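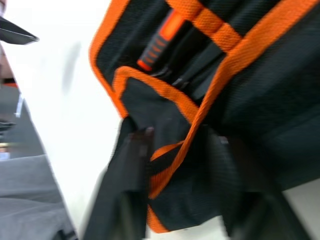

Tool bag with orange trim, close up.

Elley promises regional artists a bigger stage, but the small print is thin

Ngân Ngô
03/02/2020

Music streaming service Elley has named the acts in the running for its first Regional Artist Awards, which it says will "put the places music comes from back at the heart of listening". There are 22 names on the list, spread over five categories, and the winners will be announced at the end of February at a ceremony in Nistlow.

The company says the shortlist was drawn up by "a blend of listening data and expert ears". It has not said whose ears they were. Asked for the names of the judges, a spokesperson said the panel preferred to work quietly until the winners were known. Asked whether the names would be published after that, the spokesperson said it was being looked at.

The categories are Voice of the Region, New Arrival, Songwriter, Live Act and a catch-all called Local Legend, for which artists need to have been releasing music "for a meaningful period of time". The rules do not say how long a meaningful period is. One of the acts up for Local Legend put out a debut single last summer.

Each winner gets £500, a trophy and what Elley describes as "premium placement" on the service. It is the placement that most of the acts care about. A song put near the top of one of Elley's big playlists can pick up more listeners in a weekend than a small band would find in a year of gigs, and everyone in the business knows it. So it is a pity that the announcement says so little about it. There is no mention of which playlists are meant, how high up the winners will sit or how long they will stay there.

Nicanor Bermúdez, who runs music programming at Elley, would not be drawn on the detail. "We don't want to turn this into a spreadsheet," he said. "An artist who wins will feel the difference. I'm completely confident about that. We've built something that gives people outside the big cities a proper shot."

He was less forthcoming on what counts as outside the big cities. The rules ask for "a genuine connection" to a region, and leave it to the act to explain what the connection is. A singer who was born in a village and left it at primary school would seem to qualify. So would a producer who rents a cottage to record in. Mr Bermúdez said the team had "used common sense" and that there had been no complaints so far, although the list had been public for less than a day when he said it. 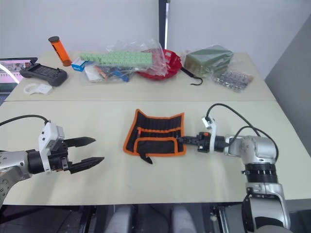
There is also the matter of who is paying. The awards are backed by Hollenstein, the headphone maker, whose name appears in the full title of every category and will be on the trophies. That is ordinary enough for an event of this kind. What has raised eyebrows is that four of the acts on the shortlist have appeared in Hollenstein's advertising, and that two of those are up for the same prize.

Elley says the sponsor played no part in picking names and saw the list at the same time as the press. Hollenstein, in a short statement, said it was "proud to support great sound wherever it is made" and did not answer the question it had been asked.

It may well be a coincidence. Firms that sell headphones like to hire musicians who are doing well, and musicians who are doing well tend to get on shortlists. But a company that wants to be believed about this could settle it in an afternoon by saying who the judges were and how the scores were added up. It has chosen to leave that out.

Iestyn Pritchard, who has run a small record label for most of his working life, has seen a good many schemes like this one come and go. He has no act on the list and admits that people will call him bitter.

"I'd be more bitter if I thought it mattered," he said. "Look at what artists get paid per play, then look at the prize. They could put that money up for every single name on the list and not notice it had gone. If you want to help musicians in the regions, pay them properly for the plays they've already had. It's not very glamorous and you can't hand it over on a stage."

Elley does not publish its rates and would not do so for this article. It said that it pays rights holders "in line with the wider market", a phrase that could cover nearly anything, and that how the money is shared out after that is between artists and their labels.

The mood is warmer among those who are on the list, as you would expect. Seren Lloyd, shortlisted in the Songwriter category, found out from a friend who had seen the announcement before she did. She had no idea that she was being considered and did not enter anything.

"It was lovely, I'm not going to pretend it wasn't," she said. "My mum has told the whole street. I've been writing songs in a back bedroom for years and it's nice when someone says they've heard them. I did wonder how they'd found me — I've got two songs on there and one of them is a Christmas one."

She has since been sent a form to sign. It gives Elley the right to use her name and picture in advertising, with no end date that she could find, and asks her to share the news with her followers using wording supplied by the company. She has not signed it yet. A cousin who works in a solicitor's office is reading it over.

Elley said the form was standard and that nobody would be dropped for asking questions about it. It did not say what would happen to someone who declined to sign.

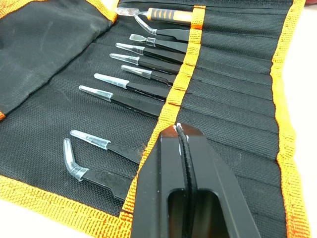
Listeners get a say as well, up to a point. A public vote opens this week inside the Elley app, and the company says the result will be "taken into account" alongside the panel's view. How much weight it will carry is not set out. Nor is it clear whether the totals will be made public, and on past form in this industry they will not be. Voting is open only to people with an Elley account, so fans who want to back a local band will have to sign up first. A free account will do, although the page that offers it shows the paid one rather more prominently.

The ceremony itself will be at the Grenditton, the old dance hall in Nistlow that reopened as a music venue after a long spell shut. On the face of it this is the best part of the plan. Awards nights nearly always end up in the capital, and a full house in a smaller town is worth something to the takeaways and taxi drivers, if nobody else.

Beca Edwards, who books the acts at the Grenditton, is glad to have it. February is a dead month, she said, and the hire fee will help to pay for a new sound desk. But she had hoped that some of the bands who play there regularly would be asked to perform, and as things stand none of them has been. None is on the shortlist either.

"They've been very pleasant to deal with," she said. "They wanted to know about parking and where the cameras could go. I did send over a list of local acts, and I got a thank you for it. I don't know if anyone opened it."

Tickets will not go on general sale. Most of the seats are set aside for guests of Elley and its sponsor, with a small number to be given away through the app. Everyone else can watch a stream of the evening, for which, again, an account is needed.

Mr Bermúdez said that it was early days and that people should judge the awards once they had happened. "Come back to me in a year and ask the winners how they're doing," he said. We will. Elley has yet to confirm that there will be a second year of the awards, and its agreement with Hollenstein covers this one only.

Voting closes a week before the ceremony. The shortlist can be read in full on Elley's website without logging in, and the rules are linked from the foot of the same page, in rather small type.

Contact the newsdesk | © 2020 All rights reserved | Back to top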